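Avura 50 Open-Weave Basket
Stallon home storage / Baskets and bins / Item 761

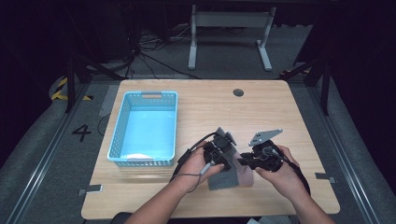 Light blue basket with pale handles, on a light wood table.

The Avura 50 is a medium rectangular basket for shelves, closets, bathrooms and utility rooms. The side walls are perforated so air can move through whatever is stored inside, and the handles on the short ends let you pull it off a shelf without tipping it. It is the middle size in the Avura line and the one most of our customers order first.

Sold singly or in packs of 4.

What it is used for

Most of these go to people setting up a linen closet or a pantry. It holds a stack of hand towels folded in thirds, or a week of school socks and underwear for two children. In the pantry it takes onions and potatoes well because the sides are open. Flour, rice and anything else in a thin paper bag should go in one of our solid bins instead, as a split bag will leak through the holes.

We also sell a lot of them to small shops, daycare rooms and church kitchens. If you are ordering for a group, see the notes on packs further down the page.

The basket is not meant for carrying liquids, firewood or tools with sharp edges. A screwdriver dropped in point first can go straight through the weave.

Fitting it on a shelf

Measure the depth of the shelf before the width. The handles need finger room, and a closet door that closes tight against the shelf edge will press on the near handle. Leave a gap of two fingers between the basket and the door.

For wire shelving, set the basket with its long side running across the wires. If it runs the same way as the wires, it can catch when you slide it out. A shelf liner also solves this. The Fagundes ribbed liner (item 737) can be trimmed with kitchen scissors and lies flat the same day if you roll it backward first.

The baskets nest when empty. They do not lock together when full, and we don't recommend stacking full ones more than two high. If you need to stack higher, look at the Avura Lidded series, which has a rim made for it.

Labels

Adhesive labels don't hold well on perforated walls. Use the clip-on Flunulo tags, which hook over the rim and can be moved from one basket to another. They come blank, with a matte face that takes pencil, ballpoint or marker. Pencil is the easiest to change later. Marker comes off with rubbing alcohol if you get to it within a few weeks.

Cleaning

Wash by hand in warm water with dish soap. An old toothbrush gets into the corners and around the handles, where lint tends to collect. Rinse from the outside in, so the dirt moves toward the middle of the floor and can be wiped up in one pass. Let it dry upside down on a towel.

Do not put it in the dishwasher. The heat of the drying cycle can warp the long walls, and a warped basket won't nest. Bleach will dull the color. For potato dirt, let it dry completely and knock it out over the trash before you use any water.

Colors

Listings and screens vary, and the blue may look a little greener or grayer on your phone than it does at home. If you are matching baskets you already own, email us the item number from the bottom of the old one before ordering. The color was adjusted slightly two years ago and the older shade is no longer made. We have a small number left in the back stock and will send them while they last.

Packs and larger orders

A pack of 4 ships nested in one carton. Orders of 50 or more are packed on a pallet and need a delivery address where someone can sign. Tell us in the order notes if the truck can't back up to your door, and the driver will bring a hand cart.

Large orders placed in August take longer than usual. That is when schools and daycares restock, and the warehouse fills them in the order they come in. If you need baskets before classes start, order in July.

Returns

Unused baskets can be returned within the period printed on your packing slip. Keep the carton if you can. We refund the price of the basket and, if the item arrived cracked or bent, the shipping as well. Send a photo of the damage with your order number and keep the basket until you hear back. Single baskets from an opened pack can't be returned separately, but we will replace one if it arrived damaged.

Customer questions

Will it fit under a bathroom sink?
In most cabinets, yes, on the side away from the drain pipe. Measure from the cabinet floor to the lowest bend of the pipe.

Can it be used in a freezer?
We don't recommend it. The plastic gets brittle and may crack if it is dropped or knocked against the door.

Do you sell replacement handles?
Not at present. If a handle breaks in normal use, write to us with your order number.

Can it stay outdoors?
For an afternoon it will be fine. Left in full sun for a season, the color fades and the rim becomes chalky.

Is there a liner made for it?
No. Several customers use a folded cotton dish towel, which keeps small items like clothespins from poking through.

Contact

Questions about sizes, packs and older colors go to Luminița Neagu on the Stallon order desk. Please include the item number. Email is answered on working days, and the phone line is open from 9 a.m. to 4 p.m.

Related items
Avura Lidded, medium
Avura shallow tray
Flunulo clip-on tags, blank
Fagundes ribbed shelf liner (737)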